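Trenley Surface Sealer is a clear, water-based finish for interior doors, stone and tile. It is supplied by Hoekstra in 10-liter containers.
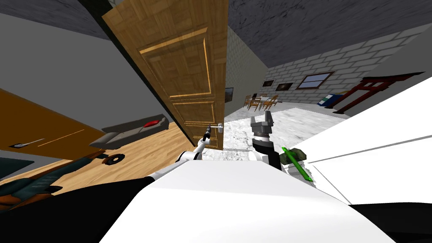
How soon may a second coat be applied?
Allow the first coat to cure for 24 hours before recoating.

Stir before use and apply with a short-nap roller. Do not thin. Porous stone may require an additional coat - test a small area first.
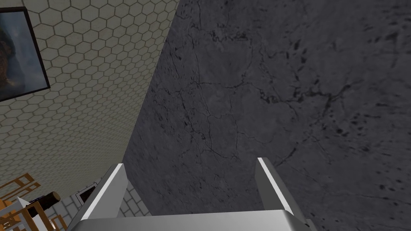 Remove excess product from grout lines with a damp cloth before it sets. Tools are to be cleaned with water immediately after use.

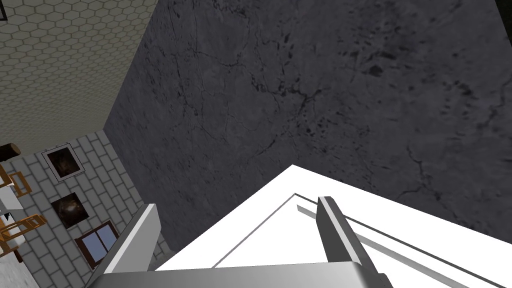 Store upright at 23 °C or below and protect from frost. Orders of 100 containers or more are handled by Aurélien Gaillard, Trade Sales.

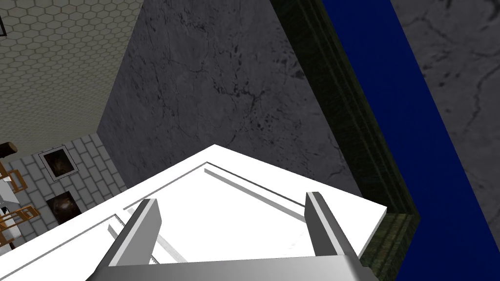
White panel with raised molding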